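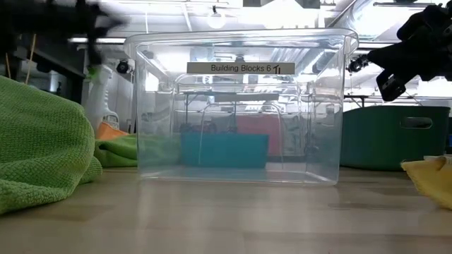 **Left arm doesnt stop when it grabs air, knocked stuff over twice now**

Posted by drerunport_nights, February 2019

Two-arm bench cell, wipe-down job. Pick up a cloth, wipe out a clear plastic bin, put the cloth down. Ran fine through January. Now the left arm closes on nothing, thinks it has the cloth, and goes off to do the whole wipe with empty fingers. Or it catches a corner of the cloth plus whatever is standing next to it. Went through the spray bottle at full travel speed the other day, bottle on the floor, and the e-stop got hit by the guy standing there. Not by the controller. No fault, no warning, nothing in the log except "grasp ok".

What I tried:

- new finger pads
- re-zeroed both grippers
- swapped the cables left to right, fault stayed on the left
- raised the force threshold from 107 to 200 (whatever units the Petik software uses, the manual doesn't say)

At 200 it got worse. Now it sometimes drops a good grasp as "lost" and then does the empty wipe anyway, which makes no sense to me.

Right arm has no trouble at all. Same pads, same firmware as far as I can tell. Cloths are microfiber, a couple of different thicknesses. Bin is see-through, in case that matters for the sensor.

Need this running by end of the month. Any ideas?

---

**gunaddale_mike**

Power cycle it. Ours at Gunaddale did something like this and a full power off fixed it, leave it off 2 minutes. Also check your air pressure if its pneumatic.

> drerunport_nights: electric grippers, and its been power cycled almost every shift. Thanks tho

---

**Csaba Erdős**

Stop running it at full speed first. Today, before anything else. An arm that thinks it is holding something when it isn't will go anywhere its path says, and you've already had one thing hit the floor. Reduced speed, a person at the e-stop, nobody reaching in to fix a cloth while it's live.

Now the fault. You have two problems I think, and the threshold change mixed them up.

One – "grasp ok" on an empty close. Soft cloth gives very little force, so on thin stuff the gripper can't tell cloth from its own fingers touching. Don't use force alone. Use finger position as well. Close it on nothing ten times, write down where it stops. Then on the thinnest cloth you own, folded the way it really gets picked. If the two sets of numbers overlap you can't detect that cloth by closing, full stop. Pick it folded double or check it some other way. Do the same on the right arm and compare, my guess is the left empty-close number has drifted since the pads were changed. New pads = new zero. Did you re-zero before or after the pads?

Two – "lost" and it carries on. That's your program, not the gripper. Somebody wrote the lost signal as a message and never wired it to a stop. Look for where the grasp result gets read. Bet it's read once, right after close, and ignored after. Should be checked the whole way through the wipe, and a lost grasp should hold the arm where it is.

Put the threshold back to 107 while you test or you'll be chasing your own change.

On the clear bin: yes it can matter. Optical sensors tend to look straight through clear plastic and report whatever is behind. Wouldn't explain an empty grasp though. Leave it for later.

Also move the bottle. Anything that stands up next to the cloths is going to get hit sooner or later.

> drerunport_nights: re-zeroed BEFORE the pads. ugh. Doing it again tonight at slow speed
>
> drerunport_nights: ok so left empty close was way off from the right one, matches now after the zero. No false ok on the thick cloths so far, thin one still fools it. And you were right, result is read once and never again. Haven't fixed that part, so staying at slow speed

---

**shawky_user2**

same problem on a Shawky arm, did you ever get the thin cloths working? we just quit using them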